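From: Gil-soo Min
To: cell-planning list
Subject: Re: [cell-planning] Gripper and compute lines for the Preda request

Pankaj Bisht wrote:
> I have the draft request for the Preda cell open and three lines don't
> add up for me.
>
> 1. Two grippers are listed, the second one marked "wide stroke, TBD".
> Do we need both in this round?
> 2. The simulation seat from Oveo is in there at 1,594 for the year. Last
> year's was charged to the general software budget.
> 3. There is nothing for fingertips or spare fingers. Skenville had to
> buy theirs in a hurry and paid for it.
>
> I'd like to close the sheet in November, before Cosmin goes on leave.
>
> Pankaj

Pankaj,

Taking these in your order.

1. Buy one gripper now. The second line came from Vojtěch's first estimate, when the door work was still going to be done by gripping the panel across its width. That plan is dead. No parallel gripper in our price range opens wide enough for a full door, and the ones that do are too heavy for the arm once you add the camera bracket. The current plan is to work from an edge or a handle, and the standard stroke covers both. Please move the wide stroke unit to the optional sheet and leave the price blank. Besivance wants a drawing before they quote, and we don't have one.

2. Keep the seat on this request. Tudor checked with purchasing, and software used by a single project now has to sit with that project. 1,594 is the renewal price with one floating user. A second user would help in the spring, but I am not asking for it yet.

The compute line is separate. I have 3,000 against it, for one workstation with a mid-range graphics card. Tudor would prefer to rent. Renting is cheaper if we run less than 8 hours a day, and our logs say we run more than that in most weeks. I can send the log summary if Cosmin wants it with the request.

3. Agreed, this was left out. Please add 22 sets of fingertip pads and two pairs of spare fingers. The pads are the part that wears. The fingers only need replacing after a hard contact, but the lead time is long enough that I want a pair on the shelf before we power anything up.

One item you did not ask about. The sheet has a force-torque sensor under "phase 2". I would move it into this round. Closing on a large flat panel from above gives very little room for error in height, and position control alone will push the fingers into the wood if the fixture is off by a few millimeters. The sensor also has to go between the wrist and the gripper, so adding it later means redoing the cable run and the tool calibration. Vojtěch puts that at most of a week.

Simulation renders, gripper over the cabinet panel:
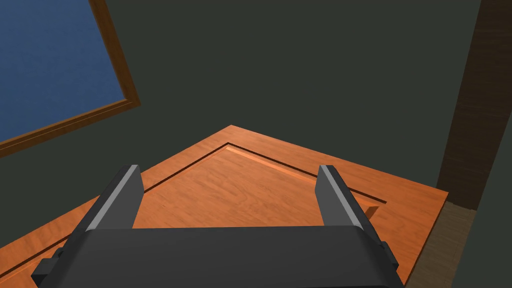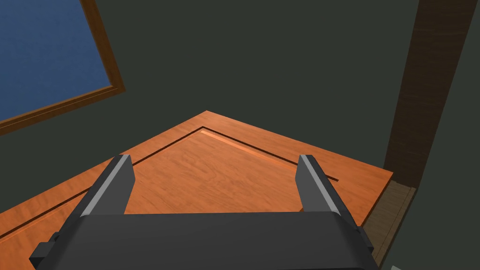 If the total has to come down, take it from the fixture line. The quote from Preda is for a machined plate with locating pins on all sides, and we could start with a plain plate and bolt-on stops made in our own shop. It would be slower to change over between door sizes. That is acceptable for the first batch of trials, which uses one size only.

Do not take it from the safety scanner. I know it is the largest single item after the arm. The site review will not sign off on the cell without it, and a fence with an interlocked gate costs nearly the same after installation.

Still open on my side:

- mounting adapter for the sensor, waiting on the flange drawing from Besivance
- whether the arm quote includes the longer controller cable
- shipping, which Preda has left off both versions of their quote

I will put the revised numbers in the shared sheet by 4 p.m. tomorrow. Vojtěch, please check the cable length against the floor plan before then.

Gil-soo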